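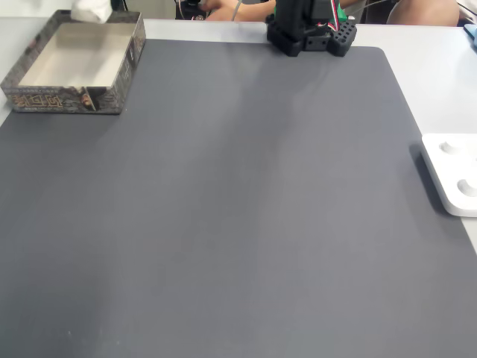
Attachment 1: desk mat, dark gray, large. 

Ticket 3105
Store: Flandell (web orders)
Category: Checkout / shipping rates
Status: Closed, fix confirmed

Reported problem
Customer has three items in the cart: a desk mat, a monitor riser and a pack of cable clips. Shipping quote at checkout shows $70 for standard ground. Same cart without the mat quotes $15. Customer tried two browsers and a phone and got the same result each time. Did not place the order. Wants to know which price is right.

First reply from support
The $70 quote is wrong. Please leave the items in your cart and don't check out yet. If you need the riser and clips right away you can order them alone at the $15 rate, and we will send the mat separately with no second shipping charge once this is sorted out.

Customer reply
Will wait. No rush on any of it. Delivery address is in Juddale, in case that matters, and the street has a unit number.

Support notes, internal
Rebuilt the cart on a test account with the Juddale zip code. Got $70. Changed the zip to our own and got $62, so the address moves the price a little but is not the cause. Removed the unit number, no change. Removed the clips, no change. Removed the mat and it dropped to $15. Mat by itself quotes $70.

Checked the product record for the mat. Weight is correct. Ships rolled, and the package type is set to "tube," as it should be. Length and diameter are both filled in.

Checked the rate request log in Nistura. The request going out to the carrier has the package type as "box" and all three sides set to the length of the tube. The carrier is pricing a cube that long on each side, and the oversize charge kicks in.

Looked at two other rolled items in the catalog. The wall map does the same thing. The yoga mat does not. The yoga mat record was last edited before the Nistura update in May and the other two were edited after it.

Opened a case with Nistura and sent them the request log and the three product records.

Reply from Nistura, pasted
The update changed how the diameter field is stored. Records saved after the update write the diameter to a new field, and the older rate connector does not read it. When the connector finds no width or height it fills in the length. Please move to connector 4.2, then open and save each affected record. Clearing the rate cache is also needed or the old quotes will keep showing until they expire.

Support notes, internal
Installed connector 4.2 on the test store first. Quote for the full cart still showed $70. Cleared the rate cache, still $70. Found that the product record had not been saved again after the install. Saved it, cleared the cache a second time, and the quote came back at $20.

Order of steps that works:
1. Install connector 4.2.
2. Open and save the product record.
3. Clear the rate cache.
4. Reload the cart page.

Repeated on the live store. Full cart to Juddale now quotes $20. Mat alone quotes $20. Riser and clips without the mat still quote $15. Wall map record also saved again and now quotes normally. Yoga mat left as it was.

Priedītis warehouse asked whether labels were affected. They are not. Labels are printed from the packing station scale and the dimensions entered there, so nothing went out with the wrong size on it.

Reply to customer
The quote is fixed. Your cart should now show $20 for all three items. If you still see the old price, reload the cart page once.

Customer reply
Shows $20 now. Order placed. Thanks.

Follow-up
Search the catalog for any other record with package type "tube" and a save date after the update. Linked to a new ticket. Closing this one.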